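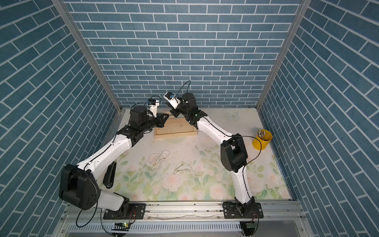 Gidey's spring collection of printed mats and patterned wall panels goes on sale in April, and I've been itching to tell people about it since before Christmas! I look after the patterns at Gidey (I'm one of two people who do, and the other one prefers stripes), so you'll have to forgive me if I go on a bit. My favourite pairing this year is the blue brick wall with the rose mat. The bricks are a slate blue with white grout lines, the roses are soft pink with green leaves on off-white, and if you look towards the upper right of the mat there's a faint light-blue butterfly, which I fought quite hard to keep.

The fight was about how pale it should be. The first butterfly we drew was much bolder and it was all anyone noticed. We turned it down, then down again, and now you can sit at the table for a while before you spot it. My sister-in-law had the trial mat under her sewing machine for a month and rang me up when she found it, so I count that as a success.

I should say what the collection is for. We're a small company based in Varkelis and we make coverings for the bits of a home that don't get much attention: the craft corner, the bench in the back room, the shelf where the potting gets done, the inside of a cupboard that somebody has turned into a desk. People spend real money on a sofa and then do most of their pottering on bare chipboard. A mat and a couple of panels can make a corner like that feel looked after, and you don't need to redecorate the whole room to do it.

There are 87 patterns this time, counting the colour changes as separate ones. That's more than we've ever had and I did wonder if it was too many. Bricks come in slate blue, a sandy yellow and a dark red. The florals include roses, sweet peas and a rather loud dahlia that I didn't expect to like. There's a plain range too, for anyone who finds all this a bit much.

Last autumn we asked customers to vote on what should stay and what should go, and 3,870 of them did. I read every comment, mostly on the train. The roses won by a mile. The old grey pebble print came last, so it's leaving us, and I'd like to say sorry to the handful of people who wrote in capital letters to defend it. We have a little stock left if you're quick.

A lot of people also asked whether you can put brick and flowers together without it looking like a tea room. I think you can! The trick I use is to let one of them be pale. The rose mat has so much off-white in it that the blue behind can be as strong as you like, and a wooden box or a basket on top warms the whole thing up. If you go for the dahlia, I'd put it with the sandy brick, or with no brick at all.

Putting the panels up is an afternoon's job for most corners. Measure the back wall first and start there, then work outwards along the sides. Leave the mat until last. It wants to be unrolled the night before with a few books on the corners, because it will have been in a tube and it remembers. Crumbs and dust do show on the paler prints, so keep a soft brush handy. I've got one hanging on a nail by mine.

The collection will be in roughly 51 independent homeware shops from April, and in our own showroom at 201 Irnolo Road, Varkelis, where you can handle everything and take away as many paper samples as you can carry. We're open from ten in the morning until half past four. The lighting in the showroom was redone over the winter by Voltside, and it has made a huge difference to the blues, which used to look green after three o'clock.

Samples of any pattern can be posted to journalists and bloggers on request, and I'm very happy to chat about colours, send the full pattern list or show you round if you're nearby. Please ask for the pattern desk when you ring the showroom. If it's the one who prefers stripes who picks up, ask for the one with the butterfly.

ENDS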